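Gripper cell, week whatever

Quick one tonight, I've been at the cell since lunch and want this written down before I forget which way the shims went.

So the Dafis arm is back up. It was dropping picks again, same as last month, and the log said grip faults, 90 of them since I last cleared it. I went into the drawer for the Drellutbridge notes (the binder, not the PDF, the PDF is for the older wrist) and of course the page on finger alignment has a coffee ring right over the torque number. Used the one off the spare sheet.

What I did first: power down, bleed the air, fingers off. Wiped the mounts. There was grit in the left one, white dust mostly. Fingers back on, snug, not tight, then jog open and closed at 10 percent speed and watch the tips. Left tip was coming in early. Not by much. You can feel it before you see it, close on a strip of paper and tug. 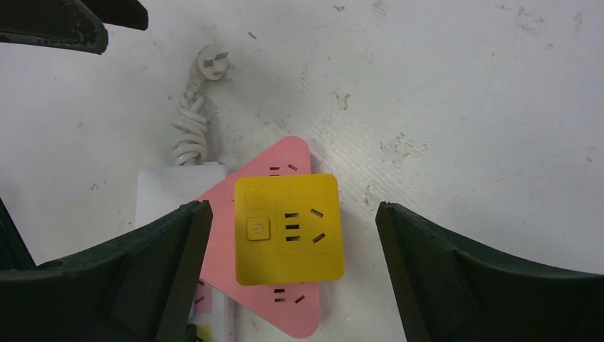

Then the shim. One thin one behind the left mount, and I tried two because I had two, which was dumb, it pushed the whole thing past center and I had to pull it all again. One is right. Write that on the mount with a paint pen if you have one of these, I did. Then zero the stroke in the controller, full open, full closed, save, reboot. It does NOT keep the zero if you skip the reboot. Lost an evening to that in September.

After that, wrist camera offset. The Tundetti calibration board still works fine for this even though the software calls it unsupported. Print it flat, tape the corners, run the routine, ignore the first result, run it again. Mine settled on the third go and the number finally stopped wandering.

Soft parts are next on my list. Pads are worn and I have a set coming from Nindbridge but they're slow, so I left the old ones on and took the force down a notch to save what's left.

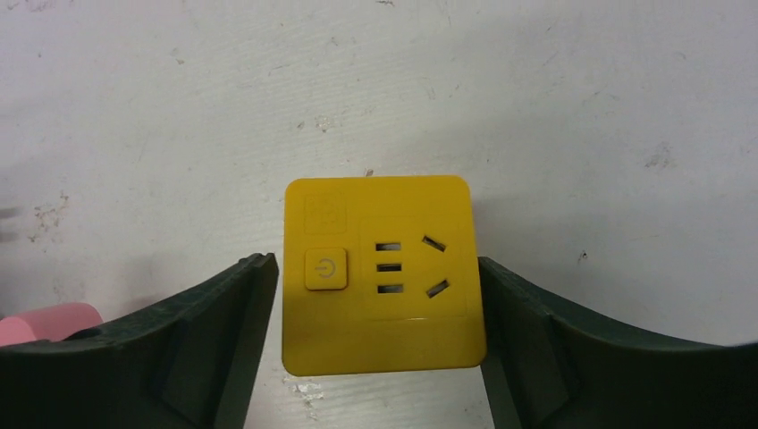 Test picks are the only thing I trust, the self check passes no matter what you do to it. I run them slow, then at normal speed, then slow again so I can compare. Square things with flat sides are best for this, like the yellow socket module with the power button on it, because a finger on each side either sits flush or it doesn't and you can tell right away. Round parts hide a bad alignment, they just roll into the middle and look fine. I also do a few right after a cold start since the air pressure is lazy for the first minutes. Did 100 at slow and 200 at normal, logged two slips, both in the cold start batch, so I'm calling that the compressor and not the fingers.

Cycle counter is at 1237 since the last full teardown btw. Next grease is when I get to it, the sticker says otherwise, the sticker is from the previous owner.

Other stuff while the covers were off. Retied the cables at the elbow, one tie had gone brittle and snapped when I touched it. Checked the frame bolts with the long wrench, one took a quarter turn, rest were good. Blew out the fan on the controller, don't spin it up with the air gun, hold it still with a finger. Table needs a proper clean too but thats a weekend job.

Plug insertion was the last thing I wanted to see before quitting. It's pickier than picking, the approach angle matters more than the grip force, so I taught the approach point over from scratch and left the old one in the program, commented out, incase I hate the new one.
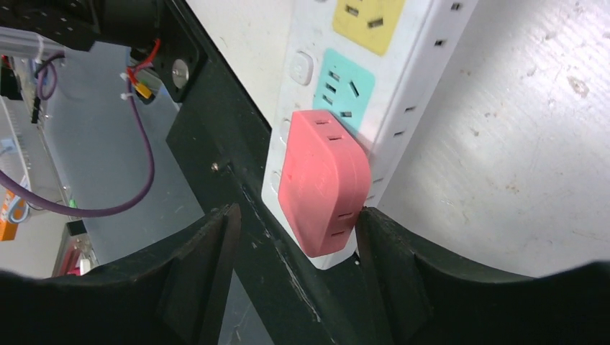

A reader wrote in after my last post to say I should stop teaching the approach by hand and touch off on two fixed points, then let the controller work out the angle. Says the hand taught ones drift every time the fingers come off, and that a shim change alone is enough to throw it. Fair. I've been blaming the fixture for that since spring.

So that's the plan for next time. Two pins in the table, drill them before the pads show up, redo the approach, see if it holds through a finger swap. If you've done the pin thing on a Dafis tell me what diameter, I've got 4 and 6 mm here and don't want to drill twice.

Old shims are in the tin with the blue lid. Note to self.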